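Orano desk lamp, 169 quid. Had it since early July, so these are first thoughts plus a bit.

## Setup

Clamp goes on easily. Instructions are one folded sheet, no words, drawings tiny. Took me two goes as I had the spring arm on backwards. No spare bulb, the LED is built in, so when it dies it dies.

## Light

Very good. 900 lumens at full, and it goes down low enough for late evenings without that buzzing my old Simwood had. Warm setting is a bit orange for me, I leave it in the middle. Colours look right, can finally tell navy thread from black. Spread covers 80 cm of desk, less if you pull the head down.

Arm holds where you put it. Mostly. Fully stretched it sinks a little over an hour or so, then stops. Tightened the knob, no diffrence.

Hands and anything bulky on the desk still throw a shadow if the head is straight behind them, so keep it off to one side. Left if you're right-handed.
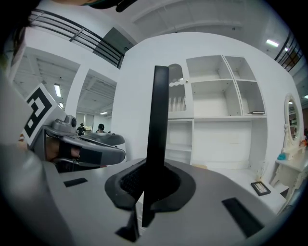 ## Moans

- touch button on the head is far too sensitive, I turn it off every time I move it
- cable is short. Needed an extension
- base of the clamp marks soft wood, put felt under
- forgets the brightness if you unplug it

Vesela Dumitrescu has the Teixeira one and swears by it. I tried hers, nicer switch, heavier arm, but the light is harsher and it eats half the desk.

## Worth it?

Yes if you sew or draw or do anything fiddly. For just reading get somthing cheaper. Itden had it in white only when I ordered, grey took another week. Four stars, would be five with a proper switch.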